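냄비를 줄이기로 한 건 3월이었는데, 결과적으로 냄비가 하나 늘었다. 이 글은 그 경위서쯤 된다.

이사 온 집 부엌은 좁다. 좁다는 말로는 모자라서, 도마를 펴면 국그릇이 갈 곳을 잃고 국그릇을 놓으면 내가 갈 곳을 잃는다. 싱크대 아래칸에는 전 세입자가 남기고 간 선반이 하나 있고, 거기에 내가 십 년쯤 끌고 다닌 냄비들이 마트료시카처럼 들어앉아 있었다. 제일 안쪽 것을 꺼내려면 바깥 것을 전부 꺼내야 한다. 그래서 나는 제일 안쪽 냄비를 2년 동안 쓰지 않았다. 안쪽에 뭐가 있는지도 가물가물했다. 꺼내 보니 편수 냄비였고, 그 안에 더 작은 편수 냄비가 있었고, 그 안에 계란 삶을 때 쓰는 타이머가 있었다. 타이머는 작년에 새로 샀다.

정리라는 걸 하기로 마음먹고 먼저 한 일은 물론 수납용품 검색이었다. 버릴 생각은 안 하고 담을 생각부터 하는 것이 우리 집안 내력이다. Trasar라는 데서 나온 냄비 뚜껑 정리대를 장바구니에 넣었다가, 높이가 우리 집 선반보다 30밀리미터 크다는 걸 알고 뺐다가, 선반을 바꾸면 되지 않나 싶어 다시 넣었다가, 선반 가격을 보고 또 뺐다. 이걸로 저녁 하나가 갔다. 뚜껑은 여전히 바닥에 있었다.

다음 날 저녁에는 진짜로 냄비를 꺼내서 상 위에 늘어놓았다. 기준은 간단하게 잡았다. 지난 겨울에 한 번이라도 불에 올라간 적이 있는가. 이 기준으로 살아남은 것은 라면 냄비와 곰솥인데, 곰솥은 곰국을 끓여서가 아니라 김장 때 풀을 쑤느라 올라갔으니 엄밀히 말하면 위장 취업이다. 그래도 봐줬다. 엄마가 준 것이라 버리면 언젠가 반드시 찾으신다. 엄마는 내 생일은 하루 이틀 헷갈려도 누구한테 어떤 솥을 줬는지는 틀리는 법이 없다.

나머지는 동네 나눔으로 내놓았다. 바닥이 좀 탄 양수 냄비에 "바닥 조금 탔어요"라고 썼더니 5분 만에 연락이 왔고, 멀쩡한 전골냄비에 "거의 새것"이라고 썼더니 나흘 동안 아무도 말을 걸지 않았다. 사람들은 솔직한 흠을 좋아하고 칭찬은 의심하는 모양이다. 전골냄비 설명에 "손잡이 나사가 가끔 풀림"이라고 덧붙이자 그날로 나갔다. 나사는 정말로 가끔 풀린다. 드라이버도 같이 드렸다.

문제는 그다음이다. 선반이 비었다. 빈 선반을 보면 사람은 마음이 너그러워진다. 마침 요리 모임에서 알게 된 다미안 오캄포(Damián Ocampo) 씨가 본국에 들어가기 전에 살림을 정리한다면서 냄비 하나를 가져가겠느냐고 물었다. 나는 비우는 중이라고 분명히 대답했다. 대답하고 나서 무슨 색이냐고 물은 게 실수였다.

회색인지 초록인지 모르겠다고 하길래, 그게 무슨 말인가 싶어서 보러 갔다. 보러 간다는 건 가져온다는 뜻이다. 다미안 씨도 알고 나도 알았는데 둘 다 모르는 척 커피를 마셨다. 올 때는 버스 안에서 냄비를 무릎에 올려놓고 앉아 있었다. 옆자리 아주머니가 한참 보시더니 "예쁘네" 하고는 내리셨다. 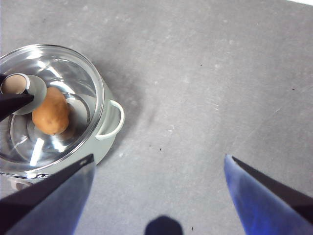
문제의 그 냄비. 회색이라기엔 초록이고 초록이라기엔 회색.

색 이야기를 더 하자면, 아침에는 분명 회색이었다가 저녁에 부엌 불을 켜면 쑥 넣은 백설기 같은 색이 된다. 페인트 회사였으면 이 색에 그럴싸한 이름을 붙여서 값을 더 받았을 것이다. 나는 그냥 '쑥색 비슷한 거'라고 부른다. 친구한테 사진을 보냈더니 회색 냄비 샀냐고 한다. 안 샀고, 회색도 아니다.

뚜껑이 유리라는 건 양날의 검이다. 전에 쓰던 라면 냄비는 뚜껑이 쇠라 속을 알 수 없으니 감으로 열어 보는 수밖에 없었는데, 이제는 끓는 게 보인다. 보이니까 자꾸 본다. 밥물이 끓어오르는 걸 지켜보느라 그 앞에 서 있다 보면 밑반찬 하나 만들 시간이 그냥 간다. 그리고 유리는 닦아도 닦아도 뭐가 남는다. 불을 켜 놓고 비춰 보면 닦은 자국인지 그냥 불빛이 비친 건지 구분이 안 돼서, 요즘은 불을 끄고 닦는다. 안 보이면 깨끗한 거다.

꼭지 윗면은 나무색이다. 이게 솔직히 결정타였다. 부엌에 나무색이 하나 있으면 어쩐지 살림을 제대로 하는 사람 같아 보인다. 이 논리로 지금까지 내가 들인 물건이 주걱, 냄비받침, 소금통, 그리고 한 번도 안 쓴 절구다. 절구는 Yeon이라는 공방에서 샀는데, 마늘을 빻아 보겠다고 들여놓고 마늘은 다진 걸로 사 먹고 있다. 지금은 열쇠를 담아 두는 용도로 훌륭하게 일한다.

손잡이는 희끄무레하고 둥글다. 연한 색 손잡이란 김칫국물과 화해할 수 없는 물건이라, 김치찌개는 여전히 라면 냄비가 맡는다. 새로 온 쪽은 맑은 국과 계란찜 담당이다. 말하자면 사무직과 현장직이 나뉜 셈인데, 라면 냄비한테 좀 미안하긴 하다. 제일 오래 일한 애가 제일 험한 일을 하는 것은 어디나 비슷하다.

첫 요리는 미역국이었다. 미역은 늘 그렇듯 양 조절에 실패했다. 한 줌만 불린다는 게 바다를 불렸다. 물을 2000밀리리터나 붓고도 국이라기보다 미역 조림에 가까운 것이 나왔고, 사흘을 먹었다. 국물 맛은 좋았다. 냄비 덕인지 국간장 덕인지는 모르겠다. 국간장도 바꿨기 때문에 실험으로서는 가치가 없다.

들인 김에 저울에도 올려 봤다. 뚜껑만 685그램이 나왔다. 이 숫자를 어디에 쓸지는 나도 모르겠는데 냉장고에 붙여 둔 메모지에 적어 놓았다. 언젠가 뚜껑째 무게를 달아서 국 양을 계산할 날이 올지도 모른다. 안 올 것 같기도 하다. 메모지 바로 밑에는 작년에 적어 둔 세탁기 먼지망 치수가 있다.

자리는 결국 싱크대 아래가 아니라 상판 위가 됐다. 겹쳐 넣었다가 긁힐까 봐 겁이 나서다. 그래서 지금 우리 집 상황은 이렇다. 아래 선반은 넉넉하게 비어 있고, 위는 전보다 더 좁다. 도마를 펴려면 냄비를 들어서 식탁으로 옮기고, 밥을 먹으려면 다시 상판으로 옮긴다. 하루에 몇 번을 왔다 갔다 하는지 모르겠다. 운동이라고 생각하기로 했다.

빈 선반에는 뭘 넣을까 하다가 Nirken 밀폐용기 세트를 보고 있다. 크기별로 겹쳐서 들어간다고 한다. 마트료시카처럼.

추가: 댓글로 정리대 어떻게 됐냐고 물어보신 분, 아직 장바구니에 있습니다. 지금은 들어 있는 상태예요.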